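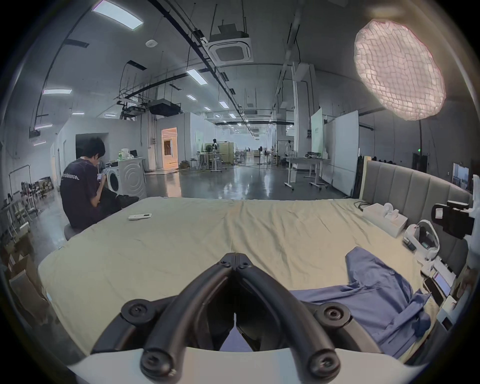 Prikar Percale Fitted Sheet
Sold by Genthorpe Home Linens

Sizes: Twin, Twin XL, Full, Queen, King, California King
Colors: White, Oat, Khaki, Slate, Navy
In stock. Ships from our warehouse in two business days.

The Prikar is a plain cotton percale fitted sheet with elastic all the way around the hem. It is sold singly, so you can replace a worn bottom sheet without buying a whole set. Flat sheets and pillowcases in the same fabric are listed separately under Prikar Flat and Prikar Case.

Percale is a simple one-over, one-under weave. It feels crisp and a little dry to the hand, and it lets air through better than sateen does. Customers who sleep warm usually do well with it. If you like a smooth, heavier sheet with some shine, look at the Trokach Sateen instead. It comes in the same sizes and costs slightly more.

Details

Fabric: 100% cotton percale
Thread count: 200
Hem: elastic on all sides, enclosed in a folded casing
Corners: 4, each with a double row of stitching
Finish: washed before packing, no wrinkle-resistant treatment
Label: size tag sewn inside the foot end
Warranty: 2 years on seams and elastic

About the fabric

The cloth is woven by Panasiuk, the mill that has supplied our cotton sheeting since we dropped the old poly blend. It arrives at our sewing shop on rolls, and we cut and sew it there. Each roll is enough for several dozen sheets, and all the sheets from one roll carry the same lot number on the care label. Shades can vary a little from lot to lot. If you are ordering more than one sheet and want them to match closely, put them on the same order and we will pull them from one lot.

A thread count of 200 may look low next to what is printed on other packages. Percale does not need a high count. Past a certain point the cloth gets denser and loses the airy feel that people buy percale for. We tested a higher count for one season and had more complaints about it than about anything else we carried, so we went back.

Because the fabric has no wrinkle-resistant finish, it will crease. Most of the creases on top pull out when the sheet is on the mattress and the corners are seated. The rest relax after a night or so. If you want it flat, iron it while still slightly damp.
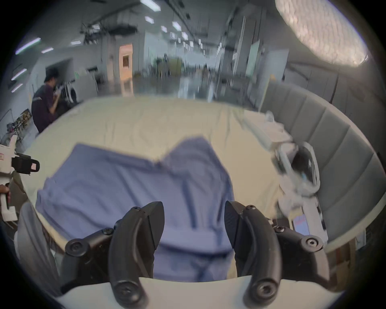
Fit

Measure the depth of your mattress before ordering, including any topper or pad. Lay a straight ruler or a book across the top edge and measure down from it to the bottom seam. Pillow-top mattresses are usually deeper than the number on the tag, and older ones may be lower on one side than the other. Go by the deepest side.

The standard Prikar fits most mattresses on the market. For a deep mattress, choose Deep Pocket in the size menu. Do not size up from Full to Queen to get extra depth. The sheet will be too wide, and the slack will gather under you.

If the sheet is too deep for your mattress, tuck the extra under evenly on both sides. Shallow mattresses, such as those used in campers and daybeds, are better served by the Prikar Low Profile. It has the same fabric with shorter corners.

For a split king base, order two Twin XL sheets. For an adjustable bed, start with the head end, raise the base partway, then fit the foot corners. Keep the hem clear of the moving parts of the base.

Putting it on

Find the size tag. It goes at the foot, on the inside. Fit one corner at the head, then the corner diagonally across from it, then the other two. Run your hand along each side to bring the elastic under the mattress. If one corner keeps coming up, the sheet is often turned the wrong way around, particularly on a Full or Queen, where the length and width are close enough to fool you.

Care

Wash before first use. Machine wash warm with like colors. Navy should be washed alone the first time.

Tumble dry on low and remove promptly. High heat is the main thing that wears out the elastic. Line drying is fine. Hang the sheet by the long hem, not by the corners, which can stretch when the cloth is heavy with water.

Do not use chlorine bleach on any color other than White. Skip fabric softener. It leaves a coating that makes percale feel limp.

Fitted sheets tend to swallow smaller items in the dryer. Stop the machine halfway through, shake the sheet out, and restart it. Close zippers on anything washed in the same load, as they can pull threads along the hem.

The cotton will shrink a small amount in the first wash. We allow for this in cutting, so a new sheet may feel slightly loose.

Storage

Fold the sheet with the corners tucked into one another, then in thirds, then in thirds again. It will not be perfectly square. Store it dry and out of direct sun. White and Oat can yellow along the folds if left in a closed plastic bag for a long time, so take the sheet out of its shipping bag before putting it away.

Orders for rentals and inns

We sell the Prikar in cartons to rental owners, small hotels, and campgrounds. Carton pricing is shown after you log in to a trade account. Some 2,000 sheets are kept on hand for trade orders in White, with smaller quantities in Oat and Slate. Khaki and Navy are made to order at carton quantities, and August is our busiest month for these, so order ahead if you are stocking up for fall.

Trade customers can have a colored thread run along the hem to mark the size. This makes sorting faster when several sizes go through the same laundry. There is a small charge per carton.

Returns and warranty

Unwashed sheets can be returned for a refund or exchanged for another size. Please keep the paper band. If you have washed the sheet and it does not fit a mattress within the listed depth, contact us with your measurement and we will sort it out case by case.

The warranty covers seams that open and elastic that fails in normal home use. It does not cover stains, fading, tears from sharp bed frames, or damage from bleach. Sheets bought on a trade account are covered for defects found on delivery only.

Common requests

Replacement elastic: we do not sell it, but a local alterations shop can open the casing and run a new length through.

Swatches: available in all five colors, limited to one of each per customer. They are cut from current lots and are unwashed, so they feel stiffer than the finished sheet.

Custom sizes: available for antique and RV mattresses. Send length, width, depth, and the shape of the corners. Custom sheets cannot be returned.

Related items

Prikar Flat Sheet
Prikar Case, Standard and King
Prikar Low Profile Fitted Sheet
Trokach Sateen Fitted Sheet
Genthorpe Quilted Mattress Pad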